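# Pletungate: the discarded episodes

3 min read

Everything in this folder failed. If you want demonstrations that worked, they live in the main Larnel set, one level up, and they are much less interesting.

We recorded with hand-held grippers in a brick-walled room, October, mostly before lunch.

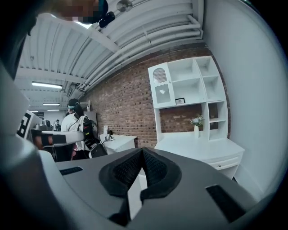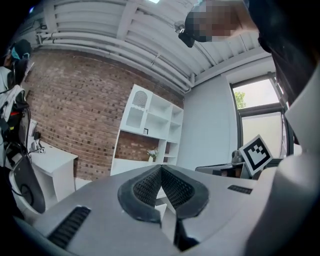
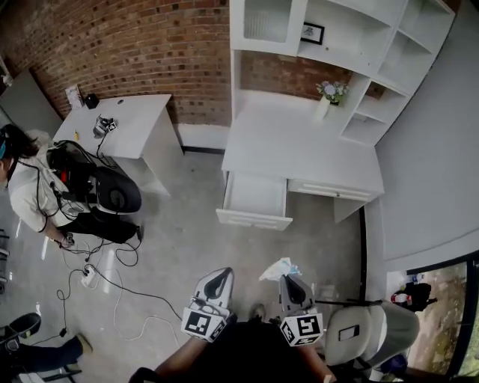 The fault: the left gripper's clock drifted against the head camera, reaching 78 ms by the end of a long session. On replay the arm closed its fingers with great confidence on the air where a drawer handle had recently been. Fergal Nic Aodha blamed the cable. Matěj Ďurica blamed Fergal. The log blamed a sync service that quit after 30 minutes and left its status light green.

Contents: 3,000 episodes, five of them truncated. Timestamps are as recorded. Please don't "fix" them and send us a pull request; we have had two.

Do not replay these on hardware. The Jallport arm has a dent from when we did.

Known issues: see title.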